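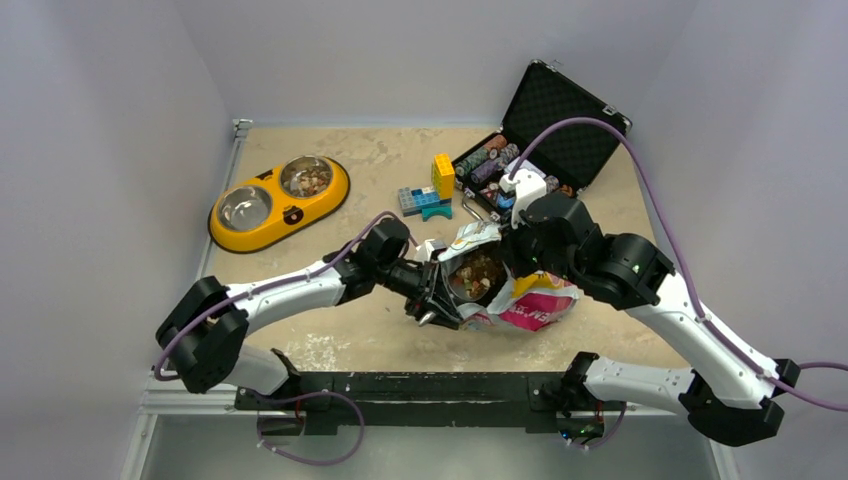
snack bag, slightly squashed, on the stone-look top

Home Explore Notifications Messages Profile

Right, a thread about snack bags, because I have opinions and it's February and there's not much else on.

I've started doing a snack box every Sunday-ish for the week. It was meant to be a money thing. A multipack from the shop in Postham works out miles cheaper than the station kiosk, which wanted two quid off me for a bag of air!!

The trouble is crumpled bags. They won't stand up, they slide under everything, and by Thursday-ish you're eating dust with a spoon (I have done this, more than once).

So, what works for me: bags go in last and on their sides, heavy stuff like apples underneath. Don't squeeze the air out, that's your padding.

Urmas Sproģis replied to my last thread saying he decants his into tubs. Urmas, I love you, but I am not washing tubs at 10pm.

Half-eaten ones: fold the top corners in, roll down twice, peg. I got a bag of 50 little pegs and have already lost most of them down the back of the cooker.

Anyway, salt and vinegar for tomorrow. Send me your best flavours, I've got 40p left in the snack budget and big dreams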